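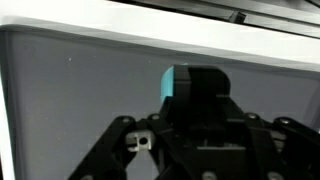

灰色台面与白色边沿。Sundach 活动室,2024年5月18日。

图集:一块面团和一张托盘

Etuten 的橡皮泥和彩色面团练习从去年冬天开始做,地点一直在 Sundach 二楼的活动室。五月那一次的照片共57张,放在共享相册里,按文件名排,没有筛过。下面是那天的记录和平时的一些做法。

练习的内容很简单:揉一团,放下,压扁,再收成团。不要求做成什么东西。有人愿意捏小动物、捏水果,也可以,但那是另外的时间。基础练习只看一件事,就是一团软的东西在手里和在桌面上怎么变形。压得重,边上会裂;压得偏,一边厚一边薄;放久了,表面起一层皮,再揉就有颗粒。这些听起来很琐碎,做上两三回就知道差别在哪里。

桌面用白色的,托盘用深灰色的,灰底上看粉色、看浅色都清楚。早先用过木纹的垫板,淡黄色的面团放上去分不出边缘,拍下来更糊,后来就换掉了。也有人提过用黑色,黑底太容易显灰,碎屑擦不干净,看着心烦,所以还是灰的。

托盘四边是高起来的,边沿有一圈小缺口。底面是平的,哑光,不反光。买之前比较过几种,亮面的那种在灯下有一块白斑,颜色看不准,面团也容易打滑。哑光的缺点是吃颜色,红色系留在上面的时间长了会有淡淡的印子,要用湿布闷一会儿再擦。

灯的位置试过好几回。窗边的自然光最舒服,但下午变得快,同一团东西前后两张照片颜色对不上。顶灯稳定,影子短,缺点是浅颜色容易发白,细节看不见。
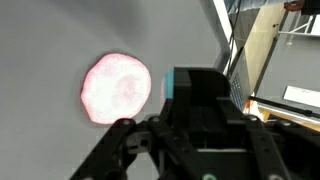

材料方面,那天准备的是 Citum 配方的自制面团。Citum 是我们给这套做法起的名字,写在墙上的配料单抬头也是这个。每一份用面粉200克,盐按面粉的一半,水分两次加,最后放一小勺油。颜色用食用色素,先在水里化开再和面,直接滴在面团上会有深浅不匀的点子,怎么揉都揉不散。粉色用得最多,原因没有什么特别,一瓶红色素可以用很久,少滴几滴就是粉色,多滴几滴就是桃红。

和好以后要放一放。刚和好的面团粘手,放半小时会顺一些。放的时候用保鲜膜贴着表面包,不要只盖在碗口,盖在碗口的话表面照样会干。包好的面团按颜色分开放,粉的和蓝的不要挨着,隔着一层膜也会串色。

自制的和买来的手感不一样。买来的橡皮泥细,弹性大,压下去会慢慢回来一点;自制的面团没有什么回弹,压成什么样就是什么样。练习压扁的时候用自制的比较好,力气大小一看就知道。练习搓条的时候用买来的,自制的面团搓到手指那么细就容易断。两种东西混在一起用不行,盐分会让橡皮泥变粘,粘了以后就没有办法恢复。五月之前有一次把两种材料放进了同一个盒子,后来整盒都不要了。

量的问题也说一下。一开始每份做得很大,觉得大一点好拿。后来发现大团放在托盘上,中间是软的,外面已经硬了,揉的时候要花很多时间把硬的部分揉进去。现在都改成小团,一只手能握住,用完再拿下一团。小团还有一个好处,掉在地上损失不大,扔掉就可以。

揉的手法没有统一规定。用掌根推的,表面比较光;用手指捏的,表面有一个个的小坑。有坑的团子并不影响后面的练习,只是压成片的时候,坑的位置会变成细小的纹路。想要光滑的,先在掌心里滚几圈,再放到托盘上。滚的时候手要干,手上有水,表面会起糊。

练习的次序一般是先圆团,再圆片,最后收回成团。圆片的厚度没有标准,能整片揭起来不破就算可以。揭的时候从边上开始,慢慢掀,掀不动就用塑料刮板贴着底面推。用金属刮板会在托盘上划出痕迹,划痕里积了盐粒,以后擦起来很麻烦。

桌子的高度也调过。白色桌面原来配的是高脚,站着用刚好,坐着就要耸肩。换了矮一点的脚以后,站着的人要弯腰,时间长了腰酸。最后的办法是两张桌子挨着放,高度不求一样,谁合适用哪张就用哪张。两张桌子之间的缝里会掉进碎面团,收尾的时候别忘了看。

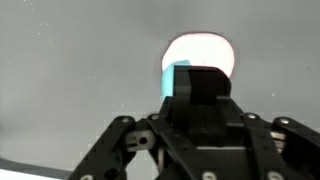 颜色在活动室里看和拿回家看不太一样,有几个人问过这件事。同一块浅蓝,在窗边偏绿,在强光旁边几乎没有颜色,到了家里的黄灯底下又像灰的。做配色记录的时候,尽量在同一个位置看,同一个时间看,旁边放一张白纸作参照。记录本上写的颜色名称是随手起的,什么“浅湖”“糖粉”,换一个人来看未必明白,所以后来每一格旁边都贴一小片干面团。干了的颜色比湿的时候淡一些,这一点也写在本子第一页了。

小片的做法:取指甲盖大小的一点,在油纸上压平,放过夜,第二天翻一次面,再放一天。不要用吹风机,吹出来的会翘。也不要放在暖气上,边缘会先裂。干透以后用白胶贴在本子里,贴完压一本重一点的书。

Yurchenko 街那边的仓库还留着一批旧材料,主要是去年剩下的色素、几卷油纸和一些没有拆封的塑料盒。盒子是扁的,装小团正好,装不下大团。清点过一次,目录上记了14项,其中色素有两种已经过了日期,不再使用。油纸没有问题,受潮的那一卷裁掉外面几层还能用。需要的人来之前说一声,一起带过来,不用单独跑一趟。

收尾的步骤固定下来有一段时间了,抄在这里。先收面团,能用的包好,发硬的扔掉。再用干刷子把托盘里的碎屑往一个角上扫,边沿的小缺口要用旧牙刷刷,布伸不进去。刷完用拧干的湿布擦一遍,再用干布擦一遍。托盘竖着靠墙晾,不要叠放,叠放会闷出盐霜,第二天一看一层白。桌面用温水擦就行,不要用酒精,白色的桌面擦多了会发黄。桌边的黑条容易积灰,隔几次擦一次。

地面最后扫。面团踩扁以后粘在地上,湿的时候很难弄,等它干了,用刮板一铲就下来。这一条是试了很多办法以后才定的,拖把、热水都试过,都不如等一个晚上。

刷子和布用完分开洗。布上的盐要冲干净,不冲干净晾出来是硬的,下次擦托盘会有一道一道的印子。刷子毛里夹着的颜色洗不掉没关系,不影响使用。

照片的事也记几句。拍材料的时候不开闪光灯,粉色在闪光下会变成白的。镜头离得太近,边缘会虚;离得远一点,再裁,反而清楚。要看准确的颜色,以记录本里的干片为准。

关于托盘上的小白点,有人问是不是没擦干净。多数是盐粒或者干面粉,细的时候手摸不出来,揉进面团里也没有什么影响。要是拍照前想弄干净,用一小块粘性还在的面团轻轻按一下,就粘起来了,比用布快。

单独一团放在大托盘上,看上去空落落的,练习的时候却比较好用。周围有地方,压扁了有余地,推到哪里就是哪里。几团放在一起,压着压着就连上了,两种颜色连上以后分不开,只能当混色用。混色的团子也有人喜欢,揉几下是大理石纹,再揉就匀成一种颜色,粉加蓝是淡紫,蓝多一点就发灰。 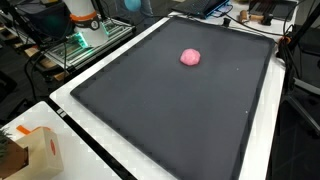 下一次还是用同样的配方,色素换一种牌子试试,水的量可能要减一点。天气热起来以后,面团放在外面软得快,包好的那些改放在冰箱下层,用之前提前拿出来回温,不然揉的时候外面是软的,里面是凉的硬芯。冰箱里不要超过一周,超过一周闻起来有酸味。

托盘沿用现在的尺寸。有人建议买小号的,一人一个,收纳方便。小号的试过一个,圆片稍微压大一点就碰到边,缺口会在面片的边上印出一排小牙,想要花边的可以这样做,平时用不着。

配料单新抄了一份,贴在活动室门后,原来那份沾了水,字迹看不清了。面粉用普通的中筋就行,低筋的太散,高筋的揉久了会往回缩,压不成圆的。盐用细盐,粗盐化不开,揉的时候硌手。油用什么都可以,气味重的除外。手上有小伤口的,当天用买来的橡皮泥,盐碰到伤口会疼。

来的时候穿深色或者不怕弄脏的衣服,袖子能卷起来的最好。色素沾在棉布上,当天用凉水和肥皂能洗掉大半,过夜就难了。戒指和手表摘下来放好,面团进了缝里不容易掏出来。

相册里其余的照片不再另外配文字。需要原图的,把文件名写下来发到 Etuten 的邮箱,配料单的电子版也可以一起要。

图文整理:Etuten 活动室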